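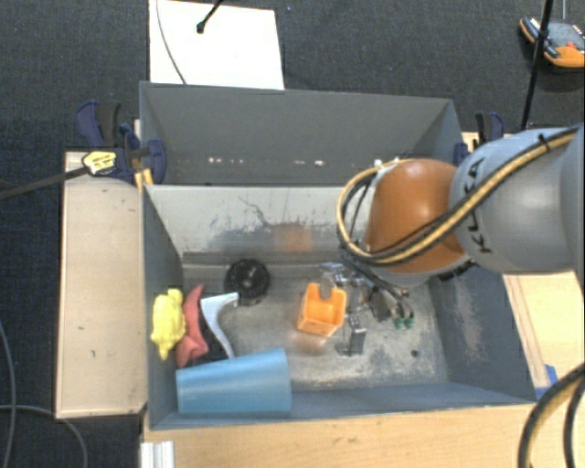
Atora Language and Reading Project
Progress report for the period ending in August
Submitted to the Sindgate Fund

1. Summary of the period

In this period we continued the evening reading classes in Maluleke and opened the second site in Flostislow, as it was planned in our application. The Maluleke group is now stable. The Flostislow group started later than we promised, and we explain the delay in section 3. In total 105 adults are registered at the two sites. Not all of them come every week, and we ask the Fund to read this number as registrations and not as attendance.

The main purpose of the project stays the same: adults who left school early should be able to read a letter from an office, a medicine label and a message from their child's teacher without asking a neighbor for help.

2. Work in Maluleke

The class meets on Wednesday evening, from half past six, in the upstairs room of the old post office. We moved the start by half an hour after many learners told us that the bus from the market does not arrive in time. Since this change the first exercise is no longer interrupted so often by people coming in.

We divided the learners into 3 levels. The first level works with single words and short signs. The second level reads short texts with the teacher and then in pairs. The third level reads alone and writes answers of several sentences. The third level is small, but it was the learners themselves who asked for it, and they have already started a small wall newspaper with recipes, bus times and one long story about a goat, which continues every week.

The textbooks we bought in the first year are too childish for this group. Several learners said so politely, and one said it not politely. For this reason the teachers prepare more of their own texts now. They use real forms from the town office, with the names removed, and leaflets from the clinic. This takes much preparation time, which we did not budget for.

3. Work in Flostislow

The opening was delayed because the room that was offered to us by the parish needed a new electrical inspection. We waited for the paper longer than expected. During the waiting time we used the library for 2 trial evenings, which were well attended, but the library closes early and we could not stay there.

The group is now in the parish room. The learners here are older than in Maluleke and many have problems with their eyes. We had not thought about this before. All worksheets for Flostislow are now printed in bigger letters, and we bought two desk lamps. Some learners still need reading glasses, and we are speaking with an optician in town who may test eyes at a reduced price. There is no agreement yet.

4. Materials and spending

From the budget line for materials we spent 1350 in this period. Most of it went for printing, because of the bigger letters and the new texts. The rest was for folders, pencils, the lamps and a second-hand cupboard with a lock. Receipts are attached to the financial form.

We did not spend anything from the line for travel. Both teachers live near their sites. If the Fund agrees, we would like to move part of this line to preparation hours, for the reason given in section 2. We will not make the change before we have your written answer.

5. Difficulties

Attendance falls strongly in harvest weeks. We tried to send home exercises, but few came back completed. For the next harvest we would prefer to make an official pause and to add the missed evenings at the end of the course.

Measuring progress is also difficult. The test we described in the application makes many learners nervous, and two of them stayed at home on the test evening. The teachers now keep a short note for each learner about what he or she can read alone. We think it is more honest information, but it is not easy to put in a table.

6. Plan for the next period

We will continue with both groups, finish the collection of office and clinic texts and put it in one folder that both sites can use. The Maluleke third level would like to visit the Flostislow group and read the goat story aloud. We also wait for the answer of the parish about the heating in winter, as the room has only one small stove.

The learner notes can be shown to the Fund's representative during the next visit, with the agreement of the learners.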